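Search this manual Go

5.3 Closing and zeroing the hand-held gripper

Carry out this section after any change of finger pads, and once a month on grippers in daily use. The procedure applies to the Zurau hand-held gripper, part 2602, with black linkage bars. For the older Pramton type see section 7.

1. Lay the gripper over a plain, light tabletop with the jaws pointing away from you.
2. Release the handle lock.
3. Squeeze the handle slowly until the finger pads touch. Do not force the linkage past this point.
4. Look down the seam between the pads from behind. The squared tips must sit level with each other.

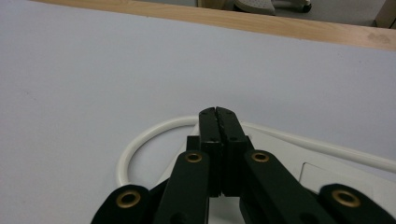 Fig. 5-4. Finger pads closed, seen from behind. Brass eyelets at the linkage joints.

5. If one tip stands higher than the other, loosen the screws in that finger by half a turn, press the pad down, and retighten. Repeat step 4.
6. Hold the pads closed and press ZERO. The display shows 0 and then error code 442 if the pads have moved during the reading. Clear the code and repeat.

CAUTION: Keep fingertips clear of the scissor linkage while the handle is under load.

NOTE: Do not oil the brass eyelets. Wipe them with a dry cloth.

5.4 Checking the open position

7. Let the handle return fully. Both fingers must move together and stop without a knock.
8. Read the open value on the display. It must be more than 1275. A lower value means that the return spring (part 432) is weak and must be replaced.

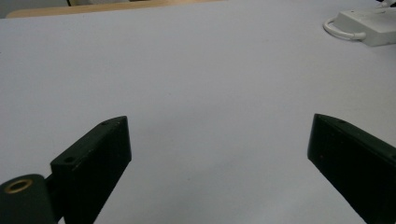 The open value is only reliable if the fingers have free travel on both sides. Before taking the reading, clear the surface between the fingers and push cables and small devices well out of the way, as with the looped white cable and white box toward the far right corner. Light scuffs and specks on the face of a finger, such as those on the left one, do not affect the reading. Replace a finger if the face is chipped or a screw hole has cracked.

9. Close and open the gripper five times, then repeat steps 6 and 8.
10. Enter both values on the Cordeiro service sheet. Send sheets with a failed reading to Gorazd Shehu, Nondasness workshop.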